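Notes from the Workshop: Looking After the Hand Grippers

The hand grippers have had a lot of use since the last newsletter, and a few of you have asked how they are set up and what to do when one starts to feel wrong. Dalia Farouk has rewritten the care sheet. The full version is in the Lonham folder. The main points are given below for anyone who takes a gripper out.
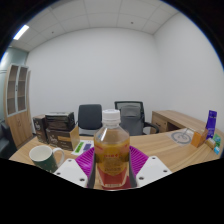
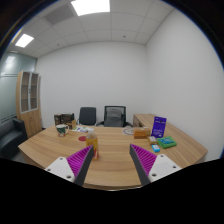 Bottle and desk work with the magenta pads fitted.

The pads wear first. They do most of the work and they pick up dust, skin oil and bits of cardboard from the boxes we handle. Wipe the ribs with a damp cloth at the end of each session and let them air dry. Don't use the solvent wipes from the print bench. We lost a pair of pads in July that way, when the ribs went stiff and started to crack at the base. Dish soap and water will take off anything you are likely to get on them.

Change pads as a pair. A new pad on one side and an old one on the other will make a bottle lean as the fingers close, and you will end up correcting for it with your wrist. That shows up in the recordings and it is tedious to sort out later. Dalia's rule is a fresh pair every 1,000 grasps or at the first visible tear. The grasp count is on the log page, so please fill it in when you hand the gripper back.

The finger screws are the next thing to check. They work loose slowly, and you will feel it as a click when the fingers open. Take the gripper to the bench, hold the plate flat and bring the screws up a little at a time, going from one to the next and back again. Stop when they are snug. The plates are plastic and the holes will strip if you lean on the driver. We have 6 spare plates on the shelf under the Garcia bins and would like to keep them there. If a hole has already stripped, tag the gripper and leave it for Dalia. Please don't glue it.

After any work on the fingers, do the closing check. Close the gripper slowly with nothing in it and watch the tips. They should meet along their full height. If the top touches first, one plate is sitting crooked, usually from a crumb of something trapped behind it. Loosen, clean, retighten and check again. Then pick up a full drink bottle, hold it clear of the desk for 5 seconds and set it down. It should stay upright the whole time. A mug is a good second test, with the handle turned to the side so you are gripping the round part.

The camera needs less attention, but it does need some. Clean the lens with the cloth in the case and nothing else. The view is wide, so a fingerprint near the rim is easy to miss when you look at the preview and then turns up in every recording you make that day. Both fingers should show in the lower part of the preview, one to each side. If they have shifted since the last session, the mount has moved and the gripper needs to be recalibrated before anyone records with it. Recalibration takes 23 minutes with the Alov board if you follow the sheet, and longer if you don't.

Cable faults are still our most common repair. The cable gets bent sharply where it leaves the handle, mostly when a gripper is put down on its back. Use the stands. If the preview drops out when you move your hand, swap the cable before you try anything else, and put the bad one in the red tray so it doesn't go back into use. Torer now sells us a cable with a right-angle plug, and two grippers have been fitted with it. So far neither has come back to the bench. The rest will be changed over as the old cables fail.

A reminder about storage as well. Grippers go back in their cases with the fingers open. Left closed overnight, the pads press into each other and take a set, and the ribs need a day or so to recover.

All grippers are due at the bench for a full inspection by 15th April. Leave yours in its case with the log page inside and a note of anything you have noticed, even if it seems small. Dalia will have them back on the shelf in the order they came in.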